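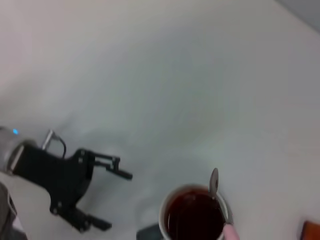 Issue 59

Print this page | E-mail this page

FOR IMMEDIATE RELEASE
Sunday, August 13, 2023

Greneldale Swap Shelf moves to Virnley, and we're throwing the doors open

GRENELDALE - Well, we did it! After a summer of boxes, borrowed vans and a lot of sore backs, the Greneldale Swap Shelf is leaving the old corner unit on Polishchuk Street and moving into the ground floor of the Virnley building, two blocks over and right next to the bus stop. I've been writing these releases since the Shelf was a single bookcase in a hallway, and I can tell you I have never been so happy to type out a new address.

If you haven't been in before, it's pretty simple. You bring a book you're done with and you take home one you haven't read. We don't charge, we don't do cards, and we don't send reminders. Kids can take a book without bringing one, and so can anyone who is new in town (just say so at the desk, we won't ask for proof).

The new place has room for 2,091 books on open shelves, and for the first time cookbooks get their own wall. Regulars will remember that cookbooks used to live under the stairs with the road atlases. The road atlases are still under some stairs, just different ones. Mysteries are by the window, large print is at waist height near the entrance, and the puzzle swap has moved to the back room, where you can spread out and check for missing pieces before you commit to anything!

We asked for help with the move back in June and you answered. You gave us more than 1,000 books, a rug, four reading lamps and a very heavy oak card catalog that took a whole morning to get through the door. The card catalog now holds seed packets. Take what you'll plant, and if your beans do well this year, save us a few for the drawers.

A big thank-you goes to Paltunier, the paint and hardware store across the street, for the shelf brackets and for letting us park in their lot all weekend. They also mixed the green for our front door, and I think it's the best door on the block (I'm biased, I painted it).

Opening day is next Saturday, starting at ten in the morning. We'll have lemonade, a story hour for the little ones at eleven, and a book repair table in the afternoon. Bring a paperback with a loose cover and I'll show you how to glue it back so it stays put. You'll need to leave it with us overnight under a weight, so please don't bring the one you're halfway through.

After that we'll be open 7 days a week, which is a big step up from our old Tuesday and Thursday evenings. Mornings are still a little thin on people, so if you like a quiet shift with a pot of coffee and not much to do before noon, come and talk to me.

A few things we can't take right now: encyclopedias, textbooks, magazines, and anything that has spent time in a damp basement. We love you, but we can smell it. Everything else is welcome, including books in other languages, which go out faster than you'd think. Polish and Spanish novels are what people ask me for the most.

The old drop box on Polishchuk Street is now locked. Please don't leave bags beside it. The new one is to the left of the green door and it's open day and night.

- Greneldale Swap Shelf

3 comments | 7 shares

Contact us | © 2023 Greneldale Swap Shelf | Back to top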